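Cell Minder wanted, part time - Prorell lid-handling cell, Jurkton

Ekex is looking for someone to look after one robot cell. One arm, one two-finger gripper, one table. You don't need a degree and you don't need to have programmed anything. You do need steady hands, patience and the habit of writing things down.

The cell works on plastic food containers with lids. Fingers go under the front edge of the lid, arm lifts, lid comes away, lid goes back on. Sounds dull. It's fussy though, and when the fingers come in a touch high or a touch low you get nothing at all, or you get the whole container shoved to the back of the table. Your job is to keep it set up so that happens less.

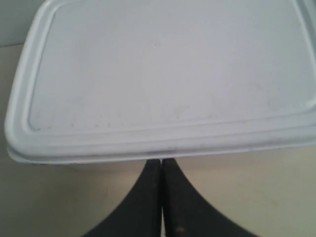 Jurkton, August

The post is for 12 weeks to start with, two people wanted, one on mornings and one on afternoons. Shifts overlap at midday for a handover. Morning shift starts 8 am. Wednesday is maintenance day and both of you are in for that, no runs till it's signed off.

What you'd be doing

Checking the fingers at the start of every shift. Tips should close level and meet right along the inner faces. If one is sitting proud of the other, slacken, reseat, nip up, check again. Wipe down with a dry cloth first, then look for nicks, spots, grit, anything stuck on. Log it even if it wipes off.

Finger swaps. Fingers go on as a pair and come off as a pair, never mix old and new. After a swap the tip height gets set again against the table with the Hollmann gauge block - we will show you, takes a morning to learn and a bit longer to get quick at.

Lens on the wrist camera. Clean it with the proper wipes, not your sleeve. If you've knocked the bracket, say so, and we redo the calibration before anything else runs.

Table. Keep it clear apart from the container being worked on. Small marks on the top are fine, leave them alone, do not scrub. Sticky patches are not fine.

Containers and lids. Smears and specks on a lid front edge want noting in the log with the time. Closed lids should be pressed down all the way round unless the run sheet says otherwise. Between runs you put the container back where the sheet says, and square it up by eye.

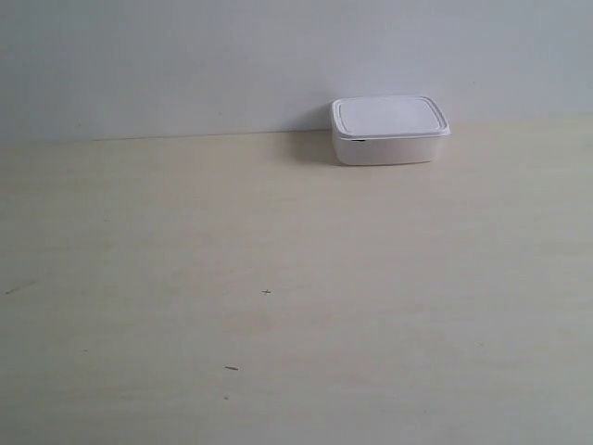
Container with its lid on, at the back of the table by the wall. Prorell cell, Jurkton.

Stops and small repairs. When the arm faults you read the message, write it in the log, make it safe, then clear it. In that order please. If the same fault comes back strait after, leave it stopped and ring the bench. You won't be expected to open the controller or touch the arm joints, those go to Hollmann under the service contract.

Who we'd like to hear from

People who have minded machines before - packing lines, print, sewing, CNC, bottling, whatever. Bike mechanics do well at this sort of thing. So would anyone who mends stuff at home and finishes what they start. Can you use a hex key without rounding the bolt off? Good. Can you write a log entry that somebody else can make sense of the next day? Even better.

You'll be on your feet for a good part of the shift and reaching over a table. Tell us if you need anything changed to make that work, the stand height is adjustable and the log can be typed or handwritten.

Paid hourly, fortnightly in arrears, rate sent with the application form. Training is paid the same as a normal shift. Safety shoes supplied. Bus stops at the end of the road, some parking round the back, get there early for it.

How to apply

Short letter or email to the Ekex workshop office, Jurkton, marked Cell Minder. One page is plenty. Say wich shift you'd want and tell us about one machine you have kept running, what went wrong with it and what you did. No CV needed at this stage, send one if you've got it handy.

Shortlisted people come in for a trial: checking a pair of fingers, setting tip height with one of us alongside, then writing it up. Trials are paid. Bring reading glasses if you use them, the gauge markings are tiny.

Ad stays up until both places are filled.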